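Hospitality Services, Level 2
Handout 14: the hot drinks station
Updated March 6, 2020

Read before the practical. Bring it with you, there are no spares this time.

What we covered last week
Urn safety. Filling to the line, lid on, tap pointing away from the edge. If you missed it get the notes off someone and see me before you touch the urn.

Today: the dry side
Meaning everything the guest picks up that isn't a cup or a hot liquid. Tea, coffee, sugar, stirrers, milk portions. Usually gets left till last and it shows.

Case used in class: Ilten conference rooms, coffee break for 40, one station. Same case comes back in the April assessment with 50 covers and two stations, so keep your workings.

Layout
- guest moves one way, cups first, milk last
- tea and sachets before the urn, never behind it
- stirrers at the end, next to the bin
- a divided tray beats separate bowls. Less to wipe, less to carry

(Kema layout = straight line. Karico layout = both sides of the table open. Know both, draw both.)

Stocking the tray
1. Empty it compeltely. Wipe the compartments, corners too, sugar gets in there.
2. One kind of item per compartment.
3. Long thin packets all lying the same way, ends level.
4. Sachets flat, printed side up, so people can read what they are taking.
5. Tea bags last. Strings are the problem. Lay each one with the tag on top and the string tucked under, or you get the heap with yellow tags poking out all over and a guest pulls up three to get one.

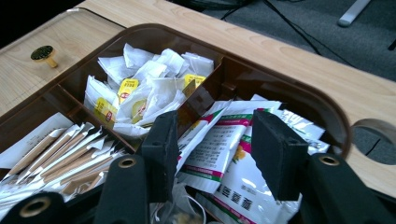
6. Top up between breaks. Old stock on top, new underneath.

Storage
Unopened boxes on the shelf, off the floor. Open boxes folded shut and dated. Nothing from the tray goes back in a box if the wrapper is torn, bin it.

For next time
Read the Hrynyshyn chapter on buffet flow, first half only. Sketch a station for the Ilten case, one side of A4, label eveything. Hand in at the start.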